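Robots Have Rules Too! A Guide for Curious People Aged 8 and Up

Have you ever been told not to run with scissors, or to put the lid back on the glue, or to wait until everybody is sitting down before you start your dinner? Of course you have. Rules like that can feel a bit dull when you are the one being told, but most of them are there so that people can share a space without anybody getting bumped, poked or covered in gravy. Robots share spaces with people as well, more and more of them every year, and so robots need rules too. Some of the rules are for the robot, and quite a lot of them (you may be surprised to hear) are for the people standing next to it.

In this guide we are going to look at robot arms, the kind that sit at a table and pick things up. The one we'll keep coming back to is called Binus, and it works at a bench in our workshop in Wellevholm.

What is a standard?

Before we get to Binus, we need one slightly grown-up word, and the word is "standard". A standard is a set of rules that lots of people have sat down and agreed on together. It is written out carefully so that somebody building a robot in one country and somebody building a robot in another country can both follow it. Think of playing tag. If you say the tree is safe and your friend says the bench is safe, there will be an argument before long. If everyone agrees before the game starts, you can get on with the running about.

There are standards for toys, for bicycle helmets, for plugs and for playground slides, and there are standards for robots. They cover things like how a robot should be stopped in a hurry, and how hard it is allowed to push if it touches a person. Robot engineers read them, and then most workshops add a few house rules of their own on top, in the same way that your school has rules and your classroom has some extra ones pinned up by the door.

Our house rules

Ours are called the Mirnorine Bench Rules, and there are 17 of them altogether. That is rather a lot for one page, so we have picked out the ones we think matter most.

Rule 1: Know where the stop button is

Every robot arm must have a big stop button that is easy to reach. Before you do anything else at all, even before you say good morning to the robot (we do say good morning, it seems only polite), you find that button and make sure nothing is in front of it. No coats, no lunch boxes, no cups of tea.

Rule 2: Hands out while the robot is on

A robot arm has a gripper at the end of it, and a gripper is a sort of hand. The trouble is that it doesn't know your fingers from a pencil unless somebody has taught it the difference. So while the arm is switched on, human hands stay behind the line. If something rolls away or falls over, you press stop, you wait until the arm is still, and then you reach in. Yes, even if you are very quick!

Rule 3: Give the gripper room

When the arm is going to work in the middle of the bench, we like to keep plenty of bare wood there and put other bits and pieces out towards the sides. It's very like clearing a space before you do a jigsaw.

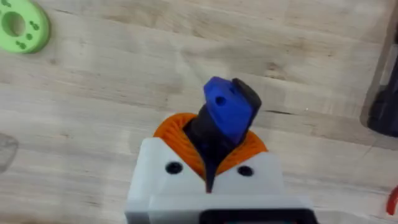
Rule 4: Slow first, fast later

The first time a robot tries a new job, it has to do it slowly. At our bench a new job is done at slow speed 63 times before anyone is allowed to turn the speed up. That sounds like an awful lot, and it can be a very long afternoon, but a slow mistake is much easier to stop than a fast one. You probably learned to ride a bike in the same sort of way, wobbling along with a grown-up jogging behind you.

Rule 5: Think about what you put on the table

Some things are easy and safe for a robot to be near. A plastic ring is a good one, with no sharp edges and nothing to switch on. Tools need more thought. If a tool has a metal bit at the end, then before it goes on the bench a grown-up has to check that it is switched off and that it can't be started by a squeeze in the wrong place. We also think about which way the pointy end is facing, and it should never be facing where a person is going to stand.
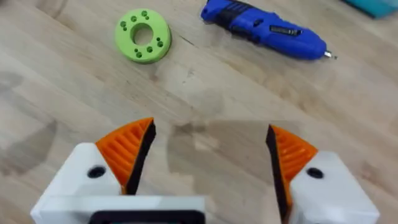
Written by the Bedoya Learning Team
Workshop guides and school visits, Wellevholm

Look at the bench with the green ring and the blue tool on it and try Rule 5 for yourself. Can you find the end of the tool you would want to be careful of? It's the thin silver bit on the right, at the narrow end. Now have a look at the gripper's orange fingers. They have ridges on them, and black strips down the inside where they face each other. Grip matters for safety too, as a dropped tool can land on somebody's toes.

Rule 6: Write it down

If the robot does something we didn't expect, we write it in the bench book, even when it is only a small thing and everybody laughed. Our book has over 2000 entries in it now. Small surprises are worth keeping, and when the same one turns up again and again we know it's time to change something.

Rule 7: Ask before you change anything

You wouldn't move somebody's chair just as they were sitting down. In the same way, we don't move things on the bench or change the robot's instructions without telling the others first. In March we added a card that hangs on the end of the bench, green on one side for "go ahead and ask" and red on the other for "please wait", and it has saved a good deal of shouting across the room.

Try it at home

You can play robot rules with a friend and no robot. One of you is the arm and may only use a finger and thumb. The other gives the instructions and is in charge of the word STOP. Put a few soft things on the table, such as socks or a sponge, and see if you can move them all into a bowl. When you hear STOP you must freeze straight away, even if your nose is itchy. Swap over after a few goes, then sit down together and write three rules that would have made it go better.

If you would like to send us your rules, ask a grown-up to help you post them to the workshop. We do read every one.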